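Keeping a Dark Tabletop Decent

I bought into the dark tabletop the way other people buy into sailing. It looked wonderful in the showroom, and I have been bailing ever since. Our kitchen table was white once. Then I painted it the shade Grikent sells as Standby, a gray somewhere between wet slate and a bad mood, and learned that a matte dark surface keeps a diary. Every crumb, every elbow, every saucer that got dragged instead of lifted.

What follows is what has worked in my house. Your table may have stronger character.

Dust first, always

Use a dry cloth before a damp one. A damp cloth on a dusty dark table makes a thin gray soup, which dries into stripes that you will see at breakfast. I keep two cloths in the drawer, one for dry and one for damp, and I have sewn a red thread into the corner of the dry one after a few regrettable mix-ups.

Old towels make poor dusters, by the way. Once the edge starts to go, a cloth leaves behind nearly as much as it picks up. Cut the edge off, hem it if you are that kind of person, or demote it to the garage.

Lower the lights

You would think the way to find dirt is to turn on every lamp you own. On a dark top that mostly gives you glare. I switch off the big overhead light, leave one small lamp on at the side, and squat until my eyes are level with the table. Greasy spots show up dull or shiny against the rest. My knees have filed a complaint.

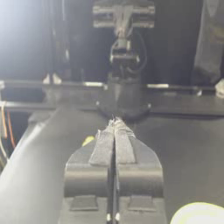 Gwenaël Hervieu wrote in to say that the lamp trick is fine but that a flashlight laid flat on the table does it better, and that anybody still squatting at my age deserves the knees. Gwenaël also swears by wiping in one direction only, window to door, and never in circles. I tried it for all of February. The flashlight stays. The one-direction business I do when company is coming.

The wash

Warm water and a drop of dish soap, and by a drop I mean a drop. I used to squirt. The film it left was so thorough that you could write your name in it, and my nephew did. Wring the cloth until it gives up, wipe, then go over it again with plain water and dry it right away.

Skip the spray polish. I spent 15 dollars on a can of Somura and got a table that was shiny in the middle and matte at the corners, like a balding man.

Smudge or scratch?

Sort this out before you start scrubbing, as a dark finish forgives dirt much sooner than it forgives you. Run a fingernail across the mark. If the nail catches, you have a scratch, and no cloth on earth will help. If it slides over, try the damp cloth, then a clean white eraser, pressing lightly. Small marks are the ones that get you: a little curved streak with a dot next to it, alone on a big stretch of dark gray, will pull your eye from across the room, and toy vegetables on the same table won't distract you from it one bit. Look at the mark from both ends of the table before rubbing. A reflection from the overhead light moves when you do — a scuff stays put.

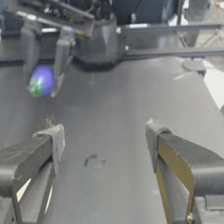 Felt pads are the cheapest peace you can buy, and they go under everything that lives on the table: the fruit bowl, the napkin holder, the lamp. Change them when they go hard. Toys get no pads, so in our house they get a rule, and the rule is that they are lifted. A purple toy eggplant with a bit of green on it can travel over a dark gray table all afternoon and leave the finish alone, provided it travels through the air. Pushed along with a grain of sand under it, the same eggplant is a plow.

When you have to touch up

Anum Chaudhry talked me out of repainting the whole top and into dabbing, and I am grateful, having priced the alternative. Stir the paint longer than you think you should, put a little on a cotton swab, and touch only the scratch. Let it dry overnight. It will look wrong at 9 p.m. and passable by morning. Write the color name on the lid while you can still read the label.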